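Folding Room -- Clendside

Last updated: October 17, 2024

Quick page, been meaning to do it since April. The folding room at Clendside, the tables, the shirts. Words first, pictures as you scroll. Will fix the layout when there's time.

If you're new: Clendside is where everything soft ends up before it goes out to Fimalley. Tees mostly, then towels, then the odd pillowcase that came in with the wrong bag. Comes in by the sack, gets washed, gets sorted, gets folded, goes out in boxes. The washing part is fast. Folding is where the day goes.

Numbers for the people who keep asking. 3,216 pieces out the door between April and now. Of those, 1,607 were tees. Towels and all the odd stuff make up the rest. Last year's whole total was 2,252, so yes, it's been busier, and yes, we need more shelves. 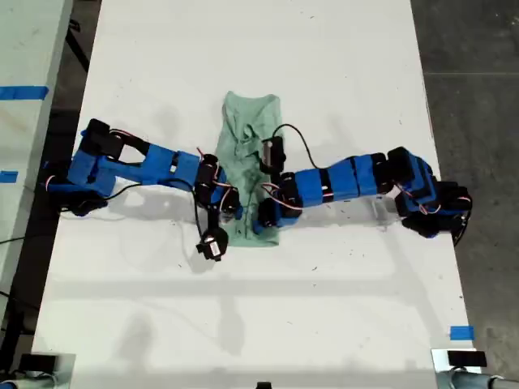
Sorting by color happens before anything gets near a table. Whites, darks, then what we call the pales -- mint, lemon, that washed out pink. Pales are the worst for wrinkles, or they show them the worst, never worked out which. The pale green is a good case, all rumpled and creased, and on a white table top you see every line of it. Good for checking. Stains too, collars especially. Anything with a mark goes back in the wash bag and gets a second try, then it's rags.

The white tops have their own problems. Scuffs, specks, the lot. We wipe them first thing and again after lunch, they never look new for more than an hour. Doesn't hurt the shirts any. Four tables altogether. Was going to be six but the room said no.

How we fold a tee, for anybody helping out at the Fimalley end, so the boxes match:

Lay it flat, collar away from you. Front side down if there's a print.
Smooth from the middle out. Both hands. Get the sleeves out to the sides and flat, no bunching at the shoulder.
One side in to the middle, sleeve folded back on itself. Then the other side.
Bottom up to just under the collar, then in half again.
Flip it over, pat it, on the stack.

Takes longer to type than to do. Stacks of ten, collars all facing the same way please. Had a whole box come back from Fimalley in the summer with the stacks going every which way and it took an afternoon to redo.

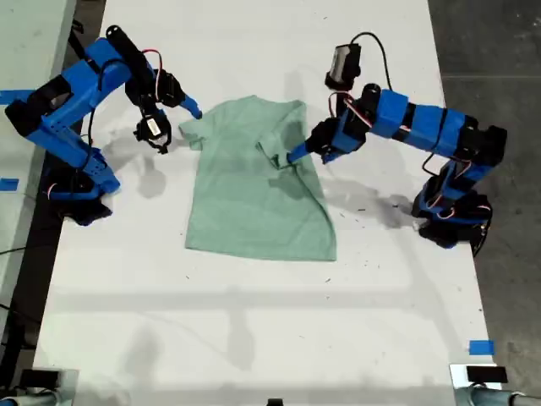

Mint-green tee, collar to the top -- long crease running down the right.

Step two is where most shirts go wrong. If the shoulder is bunched up the whole side comes in crooked and you end up with a slant down the edge instead of a straight line. Don't try and rescue it half way. Open it back out, smooth it, start over. Quicker in the end, even with a full sack waiting.

Thin tees are fussier than thick ones. The Felero ones we get are soft and they slide, fold them slow. The Piras ones are heavier and stay where you put them but the side seams twist after a few washes, so the hem never lines up with the collar. Go by the collar. Let the hem do what it wants, it's going to be on the inside anyway.

Kids' sizes, same fold but stop at one half. Otherwise you get a lump.

Long sleeves, same as above but the sleeve goes straight down the side after you bring it in, cuff toward the hem. V-necks, no difference. Tank tops -- just thirds, don't overthink it. 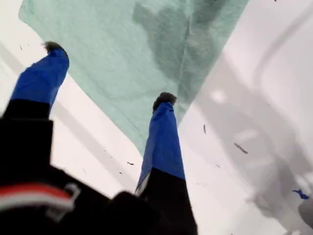
Towels go in thirds the long way, then half, then half again, fold facing out so the pile looks tidy on the shelf. Hand towels skip the last half. Corners first on all of them. Match two corners, give it one good shake, then bring them to the other two. If the corners don't meet, the towel has shrunk crooked and no amount of pulling is going to fix it, just fold it and move on. Bath mats get rolled. Please stop folding the bath mats.

Boxes: heavy at the bottom, tees on top, a sheet of paper between colors. Don't squash the lid down. If it won't close it's too full, take a stack out and start another box. Label on the short end with the size and the color, big letters, marker not pen. The pen rubs off in the van and then somone has to open every box.

Things we're short of at the moment: marker pens, flat boxes (medium), clean paper, hangers of any kind. Also a decent lint brush, the last one lost most of its bristles over the summer. Drop off at the side door, the front one sticks.

Drop-off bags -- tie them loose if you can. The tight knots end up getting cut and then the bag's no good for the trip back. And check the pockets! Tissues in a dark wash is a whole evening gone.

More pictures when the new shelves are up. The sorting bins need a page of thier own, and the drying lines too, those will go up next.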